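Stiludwood Neighbors Help Board
Home > Kitchen and Appliances > Microwaves

Second-hand microwave, labels in Chinese, display shows only 0. How do I use it?

Posted by Milagros Espiritu, 4th April
1,115 views

Hello everybody. I bought a used Midea microwave from a family who was moving away, and they had no manual any more. It is the small type with one column of buttons and an oval button at the bottom for the door. My Chinese is zero. I put the photos first and my questions after them.
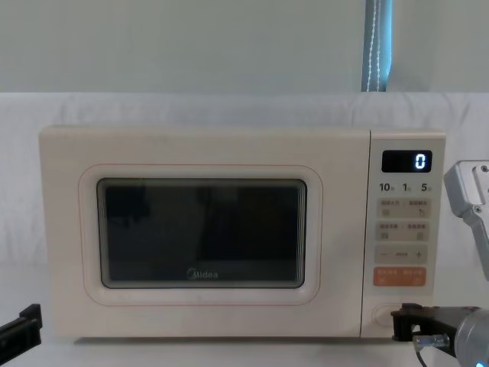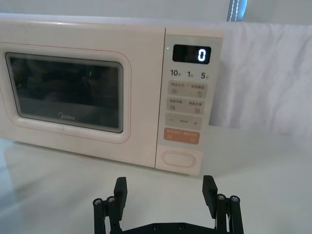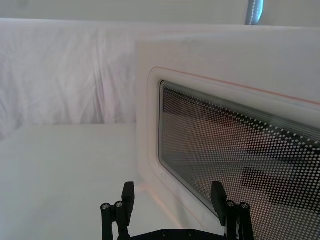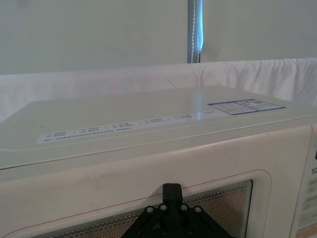

What I want to know is the following.

When I plug it in, the display gives me a 0 and stays like that. Is this the normal waiting state, or should it be a clock? My old one always had the time on it, so I am a little worried.

I understand 10, 1 and 5 are times, or I think so. But is it ten minutes and one minute, or ten seconds? I don't want to burn a soup by trying. There are two gray buttons with two names each, then one with minus and plus, then an orange one. I suppose the orange is start, but I prefer to ask before I press.

Also, on the top there is a long sticker with blue printing in small blocks. Should I leave it, or is it only for the shop? It collects grease at the corners and I would like to peel it. The door has some gray marks too, which do not go away with a wet cloth.

Thank you for your patience with my English. I use dictionary for the difficult words.

Ravell
Member, 1,676 posts

Hello Milagros, welcome to the board. I also learned microwaves in a foreign language, so I have sympathy.

The 0 is nothing to worry about. Many simple models show a zero when they wait, and some of them have no clock at all. If it goes back to 0 after you cancel, then it is waiting for you.

For the numbers, use your phone. Almost every phone has a translation app that reads through the camera, and it needs one minute to do the whole panel. Look at the small character after each number. If you see 分 it is minutes, and if you see 秒 it is seconds. For the buttons, the word for start is 启动 or 开始, and stop or cancel is 停止 or 取消. Defrost is 解冻. When one button has two words with a slash, usually the first press does one thing and it does the other thing at a different moment, for example stop when it is running and clear when it is not.

Then make a test with a cup of water. Put in a normal mug, three quarters full, choose the shortest time you can and press start. Stay next to it. Never run it empty, also not for a test – this can damage it.

I wrote the translations with a pencil on masking tape and put the tape beside the buttons. After a month I did not need it, but my mother still does.

About the stickers: the one with the panels of fine print in the back corner, please leave it. It is probably the rating label, and you should read it before anything else. If your microwave was made for 220 volts and your outlet gives 120, it will not work as it should. The long one is probably the menu instructions. Translate it, take a good photo, and after this it is your decision.

Hamel

orange = start on mine. different model tho

Gikow
Member, 20 posts

For the gray marks, try baking soda with a few drops of water, made into a paste. Unplug first. Rub softly with a damp cloth, wait a little, wipe clean. I did it 3 times on my own door and most of it came off. Do not use the rough side of the sponge, because the plastic becomes dull and you will see it forever.

For old sticker glue I use cooking oil on a paper towel, then dish soap. Keep the liquid away from the vents and the button panel.

Milagros Espiritu

Thank you to all. I will do the camera translation tonight and check the voltage on the label before I try the cup of water. The long sticker can stay until I have read it. Gikow, is lemon juice also good for the marks, or only the baking soda? I have a lot of lemons.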